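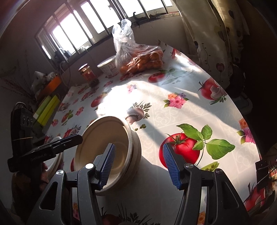
Hi, and welcome to Harniseck! We're a small cooking school in Dalwood, up the stairs over the old shoe repair on Rilley Street (the green door, and yes, you do have to pull it toward you while you turn the handle). I run the place, I teach most of the evening classes, and I wrote this page, so if it rambles a bit you know who to blame.

I didn't plan on having a school. I cooked in restaurants for a long time, mostly on the line, and then my knees started sending me messages. A neighbor asked if I'd show her how to make a decent pot of beans. She brought her sister the next time, her sister brought two people from work, and pretty soon my apartment kitchen had folks standing in the hallway holding onions. That went on for one whole winter. In June I signed the lease on Rilley Street and spent the summer scraping paint off the windows.

The name comes from my grandmother's side of the family. She'd have been horrified that people pay to learn how to make soup, but she'd have liked the big windows.

What we teach is plain home cooking, the kind you can do after work with one good knife and a pot. Beans, soups, roast chicken, bread, rice that doesn't stick, a few pies in the fall. I love fancy food and I'll talk about it all night if you let me, but I'd so much rather you went home and made dinner! We have 31 classes on the calendar this year, and most of them repeat, so if the bread one fills up (it always fills up) just get on the list for the next round.

Classes take up to 20 people. You'll work in groups of four, each with your own burner and counter, and everybody chops. The stoves are Moradis that I bought used from a hotel that was closing. They're loud and they run hot in the back left corner and I wouldn't trade them for anything. Evening classes start at 6:30 and we sit down to eat whatever we made before you head home, so please don't have dinner first. I say this every time and every time somebody shows up full of pizza.
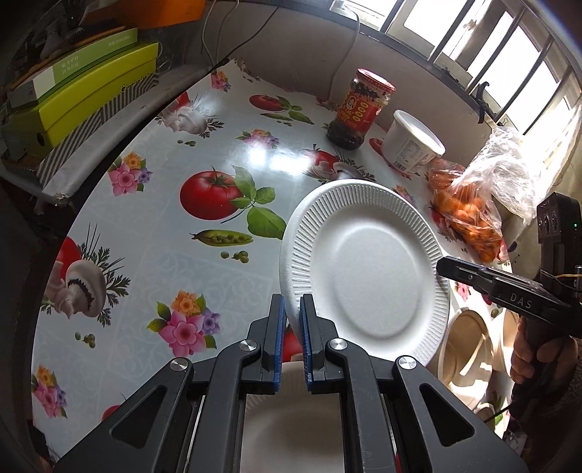
A white paper plate with a ribbed rim.

You don't need any experience. Really! A lot of our students had never cooked much past toast, and some have been cooking for forty years and just want to stop being scared of yeast. If you have allergies, put them on the sign-up form and I'll call you before class to go over the menu. Kids are welcome at the morning classes with a grown-up. Evenings are 16 and over.

Last year we gave out 2,861 recipe cards, which I know only because I had to pay the printer. Students tell me they end up stuck to the fridge with gravy on them, and I can't think of a nicer thing to hear. If you've lost one of yours, write to me and I'll mail you another, no charge.

Parking is free behind the building after five, and the Dalwood bus stops at the corner. The stairs are steep and we don't have an elevator yet. I'm working on it with the landlord, and in the meantime I teach a ground-floor class at the library once a month with a hot plate and a lot of salad. Call or email for the next one.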